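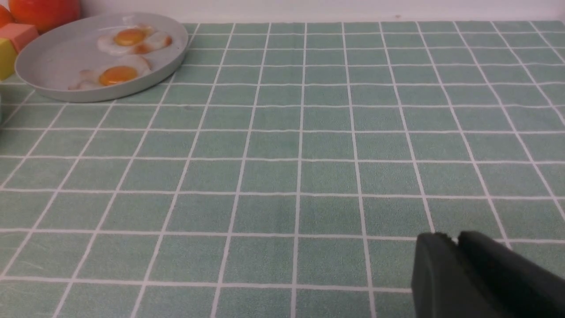
Two fried egg replicas on a light gray plate, set on a green tablecloth with a white grid.

Fried egg replica

Reading time: 4 min

A fried egg replica is a non-edible model of a fried egg, made for children's play kitchens, store and restaurant displays, photography, and teaching. It belongs to the wider group of food replicas, and within that group it is one of the simplest forms: a flat, irregular white with a single raised yolk. Replicas range from plain disks meant for toddlers to display pieces intended to pass for cooked food at normal viewing distance.

Form and surface

The outline of the white is the main difference between grades. Basic replicas have a round or oval white of even thickness. Display grades have an uneven outline with lobes and shallow folds, and the edge is tinted golden brown or orange to suggest contact with hot fat. The tint is usually heavier on one side, as it is on an egg fried in a tilted pan.

The yolk is a dome, normally placed off center. Color runs from pale yellow to deep orange, and makers often supply several shades so that a plate of eggs does not look uniform. A gloss finish on both parts imitates the look of an egg just taken from the pan. It also produces a bright highlight on the yolk, useful under display lighting but a common fault in close photography, where a satin finish may be preferred.

Materials

Soft replicas are molded in PVC or silicone. Rigid ones are cast in resin or cut from wood, and felt is used for handmade sets. PVC holds fine edge detail well but can become sticky with age. Silicone is more stable and tolerates washing in warm water, though it attracts lint. Wooden eggs seldom attempt realism and are normally painted in two flat colors.

Manufacture

Detailed replicas are commonly cast from a mold taken from a real egg or a sculpted master. The Skallach method, named for the workshop that adopted it, fills the mold in two pours. The yolk is poured first and left to set, and the white is then poured around it. Edge color is added by brush or airbrush before the gloss coat. A Skallach mold is retired after 200 castings, when detail at the thin edge begins to soften.

The Lumbantobing pattern uses a separate yolk bonded to a finished white. It allows yolk shades to be exchanged during assembly, but the joint is a weak point under repeated bending.

Display and play use

Fried eggs are generally shown on a shallow plate in a plain color. Light gray is widely used, as a white plate reduces the contrast at the edge of the egg. Two eggs are placed close together with the yolks at different angles. In play sets they are sold with other foods such as tomatoes, bread, and sausages, often not to the same scale. The Zondier breakfast set has 15 pieces, of which two are fried eggs.

Patterned cloths are a frequent base for table displays. A regular grid helps with spacing, but strong lines draw attention from small items, and pale lines on a muted ground are the usual compromise.

Care

Soft replicas are washed by hand with mild soap and dried flat. Solvents remove the gloss coat and may lift the edge tint. Pieces should be stored in a single layer, away from printed paper, which can transfer ink to PVC.

See also: Food replica; Play kitchen; Prop food

Last updated: July 3, 2023

Comments (3)

Jeptoo Muli
The part about printed paper is right. I kept nine of these in newspaper over the winter and two have headlines on them now.

Jayanthi Varghese
Could the article say something about the yolk coming off? Ours is the bonded kind and I don't know what glue is safe for a soft one.

Emmanuel Mwakalinga
Jayanthi, it depends on whether yours is PVC or silicone. Ordinary glue won't hold on silicone, you need a silicone adhesive. I wouldn't give it back to a small child after a repair.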